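Bench notebook, Girine team, October

3:40 pm. Got the key from Lempi, who would like it back this time. Two arms, three cups, one bottle, and a task sheet that makes it all sound like an afternoon's work. We are on our third afternoon.

The task for the Niritz round, copied here so I stop asking Menaka: pick up the bottle, take it to the cup the judge names, tip, hold, put it back standing. Cups are green, blue, pink. We get 8 tries and need 4 clean ones. The sheet says "clean" without saying what clean means. Jarmo has written to ask. Jarmo has also written to ask about the last two things.

Right arm does the bottle work. Left arm's job is still under discussion, by which I mean Matvii wants it to steady the cup and Eero wants it parked. For now it stays open and out of the way on its own side.

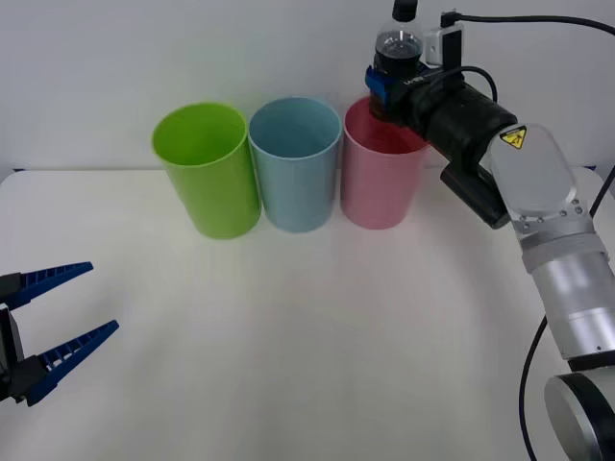

Grip height matters more than I wanted it to. Too near the cap and the tilt goes wide at the bottom end. Matvii's fix is to teach the grip at the middle of the bottle and never speak of the other one again. I agreed. Wrist speed down to 16 percent for the tilt. Looks sleepy, but the Vuorinen team lost their whole round to a fast wrist last year and I was standing close enough to get it on my shoes.

Cable: give it more slack before anyone tries the full turn. Menaka says she did this already. It may have been a different cable.

4:55 pm. Spent a long time on the approach. The saved pose is fine for the pink cup and gets worse as you go left, so the offset is probably in the table frame and the cups are innocent. Eero re-taught the corner points. Log file from that is 2,643 lines, most of them the same warning. Somebody should read it -- I have put my initials next to this, with regret.

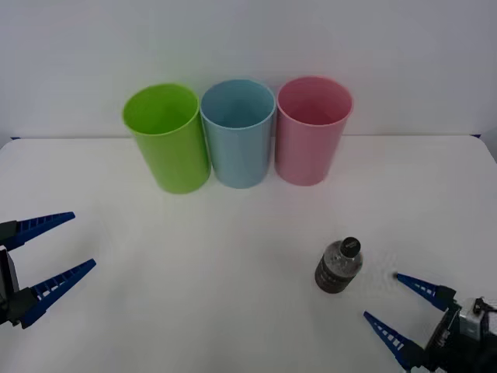 NEXT SESSION

- Open the right gripper fully before the approach. Put it in the script, so it doesn't depend on me remembering.
- Approach low and slow, stop short, then close.
- Run green first. It's the longest reach and we keep saving it for when we're tired.
- Settle the left arm question. Matvii and Eero get five minutes each.
- Ask Pramstead if we can have the room past six.
- Key back to Lempi.

Recent entries
Gripper fingers, second set
Table frame, first attempt
Why the stop button is now on the left
Notes from the Niritz rules call
Parts owed to Vuorinen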